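Progress report to the Deligiannis Fund
Kenside Friendship and Dating Skills Program
21 Dec 2024
Prepared by Marina Moschos

Enrollment and attendance

The grant covers group sessions for adults who find friendship and dating hard to manage, mostly people who have moved to Kenside for work and know few people outside it. We have had 625 sign-ups since the program opened in March. Groups hold up to 20 people. Evening groups fill within a day or so of being listed. The lunchtime group has never been full and we plan to drop it.

Attendance falls after the second session in most groups. The people who leave usually tell us their work hours changed. A few said they did not like talking in front of others, and Savvas Moschos now starts each group with work in pairs.

Session content

The session on turning someone down kindly gets the most questions. Many people in the groups keep saying yes to invitations from a friend they are not attracted to, then feel guilty and stop answering messages. Savvas has them write a short reply and read it to a partner. The first drafts tend to be long and full of apology. By the end of the hour most are two or three lines.
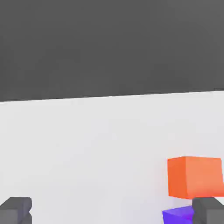 The session on being turned down is weaker. We wrote it as a talk, and people wanted to speak about their own cases. It has been rewritten with more time for that and will be used with the next groups. We also moved the material on drinking and first dates earlier, after several people asked for ideas for meeting that did not involve a bar.

Staffing and partners

We have 3 trained group leaders. One is on leave until March and Savvas is covering her groups. Trurament continues to let us use its upstairs room in the evenings. Talks with Nusmont about a second site have stopped over the cost of insurance, and we do not expect them to restart this winter.

Budget

We have $2553 left in the materials line. We ask permission to move it to leader training, as the printed workbooks are paid for and we have enough for the remaining groups. No other changes to the budget are requested.

The rewritten session outline can be sent on request. We would need an answer on the materials line before the new leader training is booked.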